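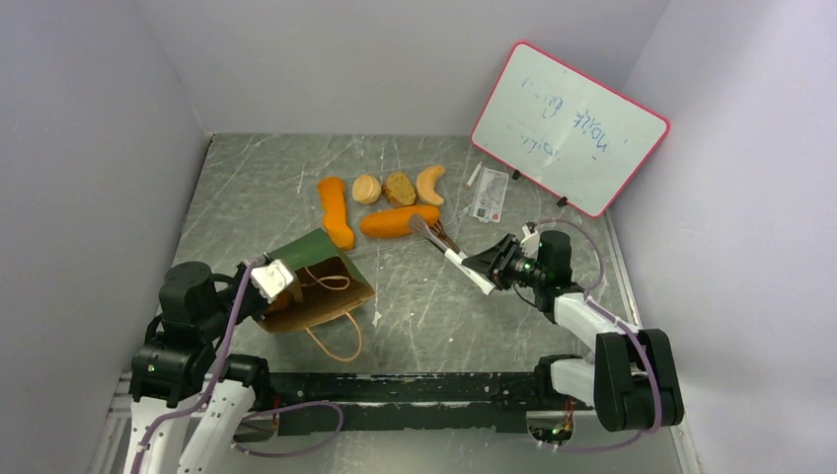 Buying a two-arm cell: questions we keep getting

Last updated: July

Do we need two arms, or will one do?
Price one arm first. Most quotes we see from Lurno and Tundis start at two, and the second arm roughly doubles what you have to maintain. It earns its keep on jobs where something has to be held while something else moves. A paper bag lying on its side with soft handles, one gripper at its open edge and the other over at the utensils, is a fair test of that. If your parts sit in a rigid tray, we doubt you need the pair.

The sales rep says it can pack groceries. Should we believe that?
Ask to see it done 20 times in a row with your own items – the vendor's squash doesn't count. Ask who resets the table between runs, too.

What gets left out of the budget?
Spare fingers, cables and the hours of whoever babysits it. We put 1000 dollars aside for cables alone and wish we had set aside more.

Is the Miltia service plan worth it?
We haven't seen the case for it. Read the response times before you sign.

Can we lease?
Seo offers a lease, with a fee for early return. Get that fee in writing.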